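Sikbridge – The Bremside Sessions (two-disc live set)
Reviewed by Merle Ruawai
December 2018

I have been listening to Sikbridge for longer than I care to admit, and I've sat through every phase they put us through. The folk phase, the year of the matching suits, the tour where Washington Xavier refused to sing anything he'd written before he turned thirty. So when a live set was announced, recorded over two nights at the Bremside, I ordered it the same morning and then spent a good few weeks telling everybody at work not to get their hopes up. I was mostly talking to myself.

Well, my hopes are fine. It's a lovely thing, this record, and I've had it on in the kitchen, in the car and once (sorry, neighbors) very loudly with the windows open in the middle of a cold afternoon.

The Bremside is a small room, if you haven't been. It holds 1125 people if they're all friendly, and you can hear on the recording that they were. Somebody close to the microphones has a wonderful laugh, a real honk of a laugh, and it goes off every time Xavier wanders into one of his stories between songs. There are a lot of stories. He tells the one about losing his shoes in an airport, and the one about his mother's review of the first album, and he goes on for ages about his falling out with Emerson Bastos, who is standing a few feet away from him with a guitar on, waiting to start the next number. You can hear Bastos tuning up in protest. I could have listened to a whole disc of that.

Fans will want to know about the old songs, and yes, they're here. "Holanda" opens the first disc and it's slower than you remember, with the piano moved right up front, and I'll admit I wasn't sure about it until the second chorus. Then the whole room comes in and, well, I had to put down the potato peeler.
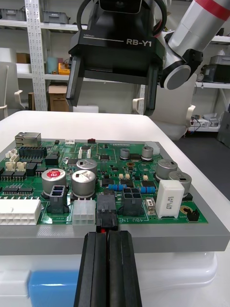 Tania Jayawardena heard it differently and wrote to tell me so: the slow version drags, the piano is far too loud, and anybody who loved the single will be reaching for the skip button before the first verse is done. She also thinks the airport story was funnier on the last tour, when it had the bit about the security guard in it.

I take the point about the piano. It is loud, and on small speakers it gets a bit clangy, so if you've got a decent pair of headphones I'd save this one for them. But I don't think it drags. They're older now, the two of them, and the song is about being left behind on a platform, and I find I believe it more at this speed. As for the security guard, I miss him too.

The second disc is where things loosen up. It starts with three songs from the album hardly anyone bought, which I thought was brave, and they sound much better with a bit of mess around them. Bastos takes the lead vocal on "Drindoline" and he hasn't got half of Xavier's voice, he never has, but he sings it as if he's telling you something over the fence, and it suits the words. There's a wrong chord near the end. They left it in! Xavier says something off the microphone and Bastos cracks up and has to come in late on the last line. On the studio version that line always struck me as rather grand, and now I can't hear it without smiling.

Pravesh Adams plays drums throughout and I want to say a word for him, as drummers get left out of these things. He's new to the band and he plays as though he's been handed something breakable. There's a long quiet stretch in the middle of the second disc where he hardly does anything but tap the edge of a cymbal, and it holds the whole song up. 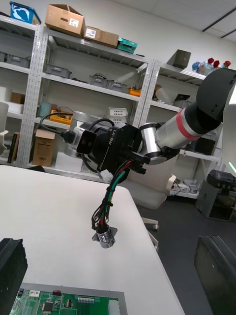
What I liked less was the running order. Putting the two longest ballads back to back on the second disc is asking a lot of people, even people like me, and by the end of the second one I had drifted off into thinking about what to cook. The applause has been faded out between some tracks and left in on others, so you get a big warm roar and then suddenly a silence, as if everyone had been sent home. It bothered me more the third time through than the first.

The booklet is nice and thick – 101 pages, if you please – with the lyrics printed large enough to read without glasses and a long conversation between Xavier and Bastos. They interrupt each other the whole way. At one point Xavier claims they never argued about money and Bastos simply replies with the name of a restaurant, and that's left hanging there with no explanation. I would love to know what happened at that restaurant.

If you've never heard Sikbridge, I'd still send you to the first album before this one, so the jokes make sense. If you already have it, buy the live set and play the second disc first. They're back at the Bremside in January, and I've got my ticket tucked behind the kitchen clock.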